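Skaltovden Open House: A Visitor's Notes

I went up to the Skaltovden open house in April mostly to find out whether the heating story was true. Jernlow, the company that runs the business park, has been telling the local paper for a year that its 21 buildings are kept warm by waste heat from the cold storage plant next door. It sounded too good to me, and I pay for my own heat, so I took the early bus.

Check-in was slow. The brochure promised guided groups from nine in the morning, but our guide, Ilari Turunen, was still looking for the keys to the pump room at twenty past. He was pleasant about it and let us stand in the hallway with the coffee, which was weak and free.

The pump room is the best part of the visit and also the shortest. Two big heat exchangers, a wall of gauges, a lot of shiny pipe wrap. Turunen said the system can cover up to 700 apartments' worth of demand. I asked if that was measured or calculated. Calculated, he said. I asked what happens in January, when the cold storage plant runs at its lowest and everybody wants heat. He said there is a backup boiler. I asked how many hours it ran last winter, and he said someone at the front desk would have that.

The front desk did not have that.

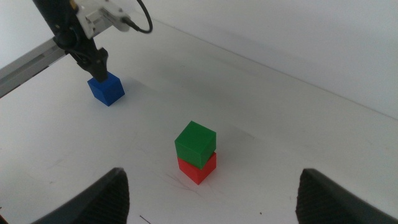

After the pump room we were walked through three of the tenant buildings, and I will admit they were comfortable. Too comfortable in the second one, where people had the windows propped open with the radiators on. Valentina Figueroa, who rents an office there, told me the thermostat in her hallway hasn't worked since she moved in and that the rent includes heat, so she has stopped reporting it. That seems to me a bigger story than anything in the brochure. If the heat is free, I suppose it makes no difference. If the boiler is helping, somebody is paying for those open windows.

The afternoon talk was by Manikandan Thevar, an engineer from Nirkau, the outfit that designed the pipe loop. He was the only speaker all day who put a real number on the screen without being pushed: 3,319 meters of buried pipe, with the losses worked out by section. The older stretch toward the parking lot leaks more heat than the rest put together, and he said so. He also said the snow melts there first. I would have listened to him for another hour, but the room was needed.

Lunch was a cheese sandwich from a truck. The line was long and the soup had run out by noon.

Would I tell people to go? If you like machinery, yes, and get there for Thevar's talk. Bring your own questions and write down who promises to answer them. I left my email address with the front desk for the boiler hours and have had one newsletter so far.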